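Wanted: people to try grippers and tell us when they are bad

Munska is looking for test operators for a gripper comparison that starts in July. It is paid, it is part time, and most of it is done on your knees or on a low stool, with your hands on a pair of controllers. If you have read a lot of gripper brochures and believed very few of them, please keep reading.

What we are trying to find out

We run a small test shop. Companies send us robot hands, arms, wrist cameras and the controllers that go with them, and we tell the people thinking of buying them what we saw. We get paid by the buyers. That matters, so we put it near the top.

This round has one question in it. Does a soft foam fingertip pick up small, awkward things better than a firm rounded pad, or does it only look that way in the videos? Every vendor we talk to has a video. In the video the object is the right size, it sits in the right place, and somebody who has done the move all week is driving. We would like to see what happens with a driver who has had one morning of practice and an object that sheds bits when you squeeze it.

Emgate, a packing company that is paying for this round, has been told by two sellers that soft tips will "handle anything." Maybe so. Emgate would like to see numbers before they change over a whole line, and we think that is sensible of them.

What the work looks like

You will drive one arm or both, depending on the session. The task is dull by design. An open box goes on the floor, a small object goes in it, and you try to get the object out without crushing it, dropping it or shoving the box across the room. Then you do it again. Each operator does 30 tries per tip per object, in an order we pick by drawing slips, so you can't save your good hand for your favorite.

A lot of the time you will be working from the wrist camera alone. People expect that to be easy, and then spend their first hour bumping into the side of the box. From up there your own two fingertips fill the bottom corners of the view and everything you care about sits in the gap between them.

In the trial setup we had the yellow foam tips on the camera arm and an olive-green pad on the black arm coming in from the right. The object was a small brown ball of something fibrous or crumbly, and it lay near the box wall, where it is hardest to get a tip around it.

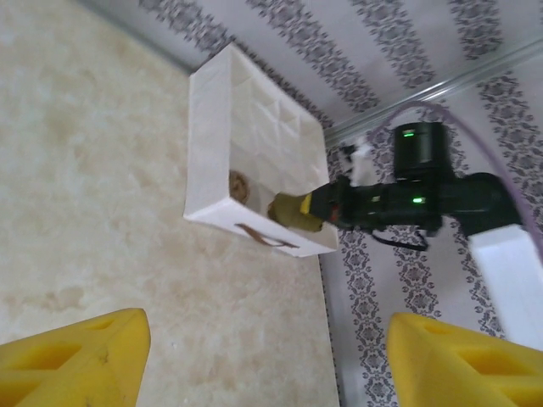

What you would be comparing

Tips. Yellow foam with rectangular cutouts, and a rounded olive-green pad. There is a third set on order. We won't describe it here, as the maker keeps changing it and we don't want anyone arriving with an opinion about a part that may not exist by July.

Controllers. A pair of hand-held ones, and a smaller copy of the arm that you move by hand while the big one follows. We have our own guess about which gives cleaner picks. You won't hear it from us until your sessions are over.

Cameras. Wrist view only, then wrist view plus a fixed camera off to one side. We were told by a seller that the second camera "doubles success." We asked what it was doubled from and are still waiting for an answer.

Objects. Small, light and irritating. Some crumble, some roll, and one sort sticks to the foam. Please don't ask to bring your own.

Who we want

You don't need a degree and you don't need to have driven a robot before. In fact we need three complete beginners, and those places are the hardest to fill, as the people who answer ads like this one tend to own a robot already. For the other places we would like people with some time on a two-arm setup. Tell us which group you are in and don't round up.

You should be able to:

sit or kneel near floor level for short spells (tell us if that is a problem, there is a bench version of the task)
see color and fine detail on a screen, with glasses or without
write a plain note after each try, such as "slipped off left side" or "closed too early"
stop when the supervisor says stop

That third point is the one people fail. We have a drawer full of notes from an earlier round that say "good" and "bad" and nothing else. We couldn't use them. If a tip grips well but lets go late, we need to read that in your words on the sheet.

We also want people who are willing to say that they noticed no difference. That is a result. Operators sometimes feel they have to hand us a winner to earn the fee, and you will be paid the same whichever way it comes out.

Who should not apply

Anyone who works for, invests in or sells for a gripper maker. Anyone writing a piece about how robots will be doing all our jobs, for or against. Anyone who took part in the Malik controller trial, since you already know half the setup and it would show in your scores.

Hours, place and pay

Sessions are held at our Rillmont site, on the ground floor. Each is 3 hours long with a proper break in the middle. You would do one practice session and then between four and six counted ones, spread over the month. We can do mornings or late afternoons. We can't do evenings.

The fee for the full set is $1,000, paid when your last sheet is handed in. If you drop out early you are paid for the sessions you finished. If we call a session off because an arm is acting up, you are paid for that session too. This happens more often than the makers would like us to print.

Parking is free. Wear trousers you don't mind kneeling in and tie back long hair. No rings, bracelets or loose sleeves near the arms. The arms used in this round are small, but they can pinch, and there is always a supervisor within reach of the stop button.

What happens to your data

We record the camera views, the arm movements and your notes. We don't record your voice or your face. Your name is kept apart from your scores, and Emgate gets the scores only. The makers of the tips see the final report on the same day Emgate does, and they can send comments, which we print at the back. They can't ask for changes to the numbers. One has asked already.

We may publish the results. If we do, the failed tries go in along with the others. You can ask for your own sheet and scores at any time after your last session.

What we can't promise

We can't promise the study will settle anything. There are 46 operator places across this round and the one after it, which is enough to spot a big difference and probably not enough to spot a small one. If the two tips come out close together we will say they came out close together, and somebody will be annoyed.

We also can't promise that a good score here means a good gripper in a plant. A box on a floor is a box on a floor. Emgate's line has belts, dust and people in a hurry. We will write that in the report as well, on the first page, where it is hard to skip.

How to apply

Send a short message to Kwame Quansah, who runs the sessions, through the contact page. Put "gripper round" in the subject line. Tell him:

which group you belong to, beginner or experienced
what you have driven before, if anything
which half of July suits you
one product that did not do what it said on the package, and how you found out

The last one is not a trick. A few lines will do, and it can be a can opener. It shows us whether you can describe how a thing fails.

Please don't send a resume or a video. Messages need to reach us by 9th April. Kwame answers all of them, including the ones we turn down, though he can be slow when an arm is in pieces on his desk.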